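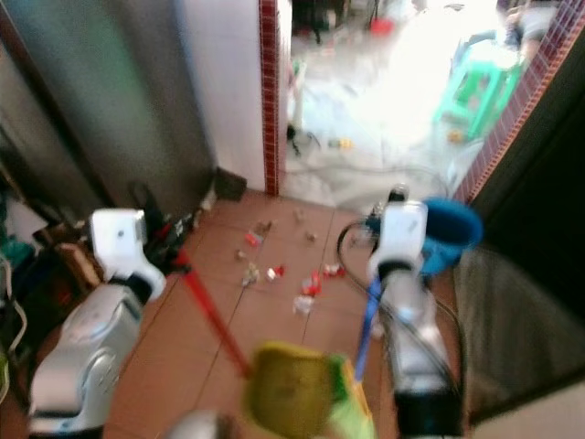 Rikport Forum > Grippers and hands > Two-jaw grippers for tools with a stick handle

tilewalker
Good evening to all. I want to ask for opinions before I spend more money. We have a two-arm setup and the task is sweeping a hallway: pick up small scraps from terracotta tiles with a tool in each hand. One tool has a red handle, the other a blue one. Until now I used the Clorkunell grippers on both wrists. I borrowed a pair of Uvetti for two weeks and made the same task with them.

My impression so far: the Uvetti closes more softly and is easier to tune. But when the brush meets a grout line, the handle turns inside the fingers. It is a small rotation, but after several strokes the tool is no more flat on the floor. With the Clorkunell I see less of this, but it squeezes so strongly that the handle gets marks.

I did 137 sweeps with each pair, always with the same handles. Has somebody solved the rotation without changing the gripper?

marrowbone_j
Round handle, two flat fingers, it will always turn. The gripper make hardly matters. Print a V-groove insert and try again before you buy anything.

kestrel44
I don't agree that the make doesn't matter. The Uvetti lets go of some force when the motor gets warm. We logged it at work. In the first ten minutes it is fine, then you have to command more to get the same hold. Did your rotation get worse towards the end of a session?

tilewalker
Thank you both. kestrel44, I looked in my notes and yes, the bad sweeps are more in the second half. But I also was more tired in the second half, and I am the one who teleoperates, so I would not put my hand in the fire for it.

marrowbone_j, which material do you recommend for the insert? I have only PLA here and I am afraid that it is too slippery.

marrowbone_j
PLA for the shape, then a strip of bicycle inner tube glued in the groove. Ugly but it holds.

oddsocket
Can I ask what controller you run? I had the same handle problem and for me it was the wrist. I was on position control only, so each time the brush touched a tile edge the whole force went into the grip. I changed to the Kermani controller with compliance on the last two joints and the rotation was almost gone, same fingers as before.

kestrel44
Kermani is a lot of money to fix a broom.

oddsocket
It was 1489 for me, second hand, and I use it for other things also. I only say: check the wrist before you blame the fingers.

tilewalker
I have position control too, so oddsocket may have a point. A controller is not possible this year, but I can make the wrist softer in software, at least a little. The logging runs already at 3000 samples per minute, I think this is enough to see a contact with the grout.

One more question, about the cables. Mine run along the forearm and make a loop behind the right gripper. How much slack do you leave? With less slack it pulls when the wrist turns, with more I am afraid to catch the handle.

marrowbone_j
Turn the wrist to both ends by hand, leave a finger's width more than it needs, clip it at the forearm. Check again with the tool in the gripper.

tilewalker
Good, I will do it so. On Sunday I have time to print the inserts and I will repeat the sweeps with both pairs, short sessions, with a pause for cooling in between. First only the inserts, then only the softer wrist. I will write the numbers in this thread.

kestrel44
Please write down the motor temperature as well, if the Uvetti gives it to you.

tilewalker
It does, I will add the column.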